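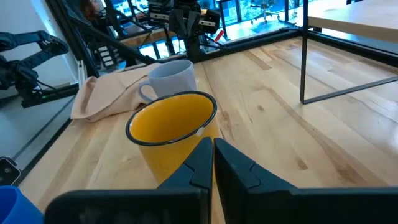

**Thread · Camping & Outdoors**

July 21, 2025

1/ Back from three nights at Flendgate and I have opinions about camp coffee again. Sorry in advance to everyone who followed me for the bread posts.

2/ Background: I've been car camping since college and I have owned, at various points, a French press, a fold-up pour-over cone, a tiny espresso thing with a hand pump, and a percolator that weighed as much as my tent. I am down to a pot, a spoon, and an enamel mug. That's the whole kit now.

3/ Cowboy coffee, the way I do it: bring the water to a boil, take it off the heat, wait a bit, dump in the grounds, stir, lid on. Four minutes. Then a splash of cold water over the top and let it sit another minute so the grounds sink. Pour slow and stop before you hit the mud.

4/ The ratio I use is 2 heaping spoons per mug. My spoon is big. Start there and fix it the next morning.

5/ Grind matters more than beans out there. Go coarse! I brought a bag ground for drip back in May and spent the whole weekend at Wotthorpe picking bits out of my teeth.

6/ OK, enamel mugs. People keep telling me to switch to the insulated steel kind and I get it, I do. Your coffee stays hot till lunch. But I can't warm my leftovers in one over the burner, and I can with enamel (handle gets HOT, use a bandana, I have learned this more than once).

7/ Also the rim will burn your lip if you pour straight off the boil. Give it a minute. Go look at the lake or whatever.

8/ Someone asked about chips. A little wear on the outside or the rim has never bothered me, though I dry mine right away so the bare spots don't rust. If it's flaking on the inside where you drink, I'd retire it and stick pens in it.

9/ Yellow is a great color for camp stuff, by the way. I've left a green mug at one site and a brown bowl at another, and both are presumably still sitting in the leaves. Haven't lost anything yellow yet.

10/ Cleanup: grounds go in the trash bag, please don't fling them in the bushes. I swipe the pot out with a paper towel first and then rinse. Baking soda gets the brown stain off when you're home and feel like it — I mostly don't feel like it.

11/ Flendgate itself, for those who asked: site 17 has morning shade and a flat spot for the tent, but it's a long walk to the water spigot. Fill your jug on the way in. The loop by the boat ramp is louder than you'd think, lots of trailers coming in after dark.

12/ Next trip is Hemden, where it gets properly cold at night, so I'm taking suggestions for a hot drink that isn't coffee or cocoa. I tried ginger tea last year and it was fine, kind of thin. Tell me yours, and if it involves powdered milk please tell me how you keep it from clumping.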